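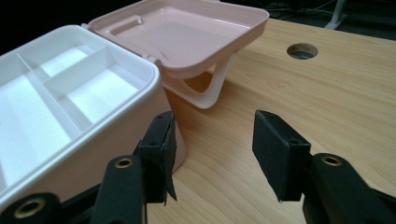 An open pink storage box with a white tray inside. The thin walls divide the tray into compartments.

A Box with Little Rooms
How storage boxes help us to keep small things in order

By Zachary Penner, for the Lorbridge Children's Library page "How Is It Made, How Does It Work?"

Have you ever looked for one small thing in a big drawer? Maybe it was an eraser, or a hair clip, or the little screw from your glasses. You move everything to the left, then you move everything to the right, and the small thing goes down to the bottom. After five minutes the drawer looks worse than before, and you still do not have your eraser.

People had this problem a very long time ago too. They had beads, needles, seeds, coins and spices, and all of these are small and like to mix. So they made boxes with walls inside. We still use the same idea today, and you can find it in the kitchen, in the school, in the garage and maybe on your own desk.

What is a compartment?

A compartment is a small room inside a bigger thing. A train can have compartments for people. A lunch box can have a compartment for the sandwich and another one for the grapes, so the bread stays dry. In a storage box, the compartments are made by thin walls. We call such a wall a divider, because it divides the space. To divide means to make parts from one whole.

Look again at the picture at the top. One divider is long, and a shorter one meets it. With only two walls, placed well, you already get several rooms. When the rooms have different sizes, it is even better, because our things have different sizes. A pencil needs a long room. Paper clips are happy in a small one.

Why do small things go to the bottom?

Let us make an experiment. Take a jar and put in some dry rice. Then put a few walnuts or marbles on the top, close the jar well, and shake it softly from side to side. Do the walnuts go down? No, they stay up and the rice stays down. Now do it the other way: marbles first, rice on the top. Shake again. The rice finds its way between the marbles and goes to the bottom.

Between big things there are always empty spaces. When you move a drawer or a box, the small things fall into these spaces, a little lower every time. Big things cannot fall there. They do not fit. That is the reason why you find the pins and the crumbs under everything else.

A divider stops much of this. The pin can still go to the bottom, but only to the bottom of its own room, where there are no big things over it.

The parts of the box

The outside part is called the body. It has a floor and four side walls, and it must be strong. The top edge of the body is the rim. Often the rim is thicker than the wall. Try to bend a sheet of paper: it is very easy. Now fold over the edge of the sheet twice and try to bend it along that side. It is harder now. A thick rim works in a similar way and helps the box to keep its shape when you hold it.

The tray is the flat part with the dividers, and it sits in the body. In some boxes you can lift the tray out and use the space under it. In other boxes it is fixed and you must not pull it. If you do not know which kind you have, ask an adult to try it first.

The lid is the cover. When a lid is connected to the box by a hinge, it can turn up and down like a door, and it does not get lost. Do you know where your body has something like a hinge? Bend your elbow and you will find it.

Some lids have a latch. A latch holds the lid closed, and you usually hear a small click when it catches. It is a good sound. If you did not hear it, please do not turn the box upside down!

The handle is for carrying. A handle in the shape of the letter U can swing. You put it up when you want to walk with the box, and you let it down when the box stays on the table.

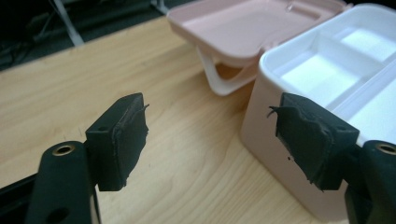
An organizer box on a light wooden tabletop. The front wall is smooth and shiny, and the corners are rounded.

Why are the corners round?

There are three answers to this question, and I like them all.

The first answer is about you. A sharp corner can hurt your hand or your knee. A round corner is more friendly.

The second answer is about cleaning. Dust loves sharp corners inside a box. Your finger with a cloth cannot go in there, but it can go into a round one.

The third answer is about falling. When a box falls on a sharp corner, all the force goes to one tiny point, and the plastic may crack there. A round corner spreads the force over a larger place. Engineers call this thing stress, and it is not the same stress that you feel before a test, although the word is the same.

How is a plastic box made?

Most plastic begins as small grains. They look like rice or like very small beads. In the factory the grains go into a machine that heats them until they are soft and thick like honey. Color is mixed in. If you want a pink box, you do not paint it at the end. The pink is already inside the plastic, so you cannot scratch it away easily.

Then the machine presses the soft plastic into a mold. A mold is a form with an empty space in it, and this empty space has exactly the shape of the thing you want. You know molds from the beach, when you make a cake from wet sand. The factory mold is made of steel and it has two halves. They close, the plastic goes in, it becomes cool and hard, the halves open, and out comes the part.

The body, the lid and the tray are usually made in different molds. For this reason they can have different colors. A white tray in a pink box is no problem for a factory at all.

To make a mold is slow and costs a lot of money. To make one more box with it is fast. So a factory does not make one box. If it makes 1,000 boxes with the same mold, every box has the same shape, and every lid fits on every body. Try to draw the same cat 1,000 times and you will understand why people use molds.

A bright tray is a clever tray

Many trays are white or another bright color. White sends back most of the light that comes to it. In a white room of a box even a thin black hair tie is easy to see. In a dark box the same hair tie hides very well. Try it with a sheet of white paper and a sheet of black paper, and put a few dark buttons on each one. On which paper can you find the buttons faster?

And what happens with white buttons? Then the dark paper wins. So if you have many white things, a darker box could be better for you.

Thin plastic has one more nice property. Sometimes a little light goes through it. Hold a thin plastic lid against the window and look at it. Often its color looks stronger there. Your teacher can tell you the word for this: translucent. It means that light comes through but you cannot see clearly what is behind.

Sorting is a little bit of science

Before you fill your box, you must decide what belongs together. Scientists do this also, with stones, with insects and with stars. They choose a rule, and then they follow it.

Our librarian Ruan Nel gave a bag of 22 buttons to two groups of children. Both groups had the same sort of buttons. The first group sorted by color: blue, red, white, and "other." The second group sorted by the number of holes, and they had buttons with two holes, buttons with four holes, and buttons with a loop at the back. Both groups were right! They only had different rules. A tailor may want the color rule. Somebody who studies old buttons may want the rule of the holes.

The room called "other" is useful, but be careful with it. If it becomes the fullest room, your rule is not so good and you should find a new one.

Try it yourself

You need:
a box with compartments, or a shoebox
some stiff cardboard
scissors and tape
your small things

1. Put all the small things on a table. Throw away what is broken and cannot be repaired.
2. Make little hills of things that belong together. Do not think about the box yet.
3. Look at the hills. Which is the biggest? It gets the biggest room.
4. If you use a shoebox, cut a long piece of cardboard for the long divider and a short piece for the cross divider. They should be as high as the box, or a little lower, so that the lid can close.
5. Cut a slot in the long piece, from the top to the middle. Cut a slot in the short piece, from the bottom to the middle. Push one slot into the other. Now the walls hold each other and stand alone.
6. Put the things you use every day in the front, where your hand arrives first.
7. Close the lid and carry the box across the room. Open it. Did everything stay in its room? If something jumped over the wall, the wall is too low or the room is too full.

Please keep magnets, batteries and very small parts away from little brothers and sisters. They may put them in the mouth, and this is dangerous.

Words to remember

Compartment: a small room inside a bigger thing
Divider: a wall that makes parts
Rim: the top edge of a box or a cup
Hinge: a joint that lets a lid or a door turn
Latch: the part that holds a lid closed
Mold: a form that gives its shape to soft material
Translucent: lets some light through

Questions to talk about at home

Where in your kitchen can you find compartments? Is an egg carton a box with compartments, and what would happen to the eggs without them? Which thing in your house was made in a mold, and can you find a thin line on it where the two halves met?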